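# Comparing two wrist cameras before you commit to one

If you're trying to decide between a wide lens and a narrow one for a hand-held gripper, my best advice is to record both on the same bench and in the same light, then sit down with a cuppa and look at them one after the other. I did mine in the Zaltstead hall with the Tarkum gripper and a Pumine controller, and it took most of a December afternoon (I'm slow, and I like a chat).

Start with the narrow lens. Set the exposure by hand, write it down, and do 15 short grasps at your normal pace. Then swap to the fisheye, leave the exposure where it was and do the same 15 again. Keep your wrist as level as you can manage, and don't fuss if it wanders a bit.
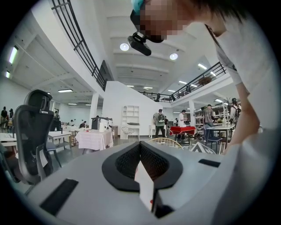
*Fisheye view from the gripper, with the ceiling lights, both mezzanine railings and the dark circular border.*

The first thing to check is how much of the room you've picked up. A fisheye will happily take in the ceiling and everyone walking past, so look hard at any bright lights and see whether the closer things have gone dull beside them. If they have, drop the exposure a notch and go again.

Next, crop each clip to the part you'd really train on and compare the detail there. I keep my clips in a folder called Gough, after the old bench, and I label them by lens first and colour setting second. It saves a lot of scrolling later!

Charge the controller overnight before you do the second round.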